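Why the Robot Dropped the Block
Science Desk for Young Readers
19 August 2026

A robot arm at the Gindwood workshop had one job. It had to pick blocks out of a bin and put them in the next bin. It did this 300 times in a row. Then it started dropping them.

The arm did not get tired. Arms have motors, and motors do not get bored or sleepy. Something else had changed, and the team had to find it. When a machine stops doing its job properly, engineers call that a fault.

What the robot knew

The robot runs a program called Orkar. Orkar takes a picture of the bin, picks one block, and works out where its middle is. Then it sends the arm there and tells the fingers to close. A block held by its middle is balanced. A block held near one end tips, and it can slide out.

What went wrong

The first idea was weak fingers. The team measured how hard they squeezed. The squeeze was normal.

The second idea was the camera, and this one was right. A screw on its stand had worked loose, and the camera had tilted by a very small amount. Orkar did not know that. It still believed the camera was in its old place, so every position it worked out was wrong by 2 centimeters. The fingers closed near the ends of the blocks.

Matching what a camera sees to where an arm moves is called calibration. Move the camera, and the calibration is no longer good.

The safety part

A dropped block is a small problem. An arm that goes to the wrong place is a bigger one — it can hit the side of a bin, or a hand. People at Gindwood press the stop button and wait for the arm to be still before they reach in. They do this even if the block is easy to grab.

The fix

The screw was tightened and the calibration was done again. Orkar now checks a fixed mark after every 100 picks. If the mark seems to have moved, the arm stops and a light comes on.

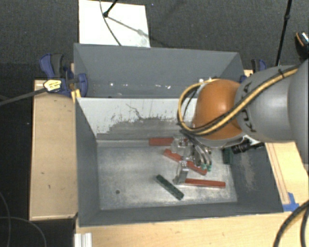 The gripper over a bin of red and green blocks.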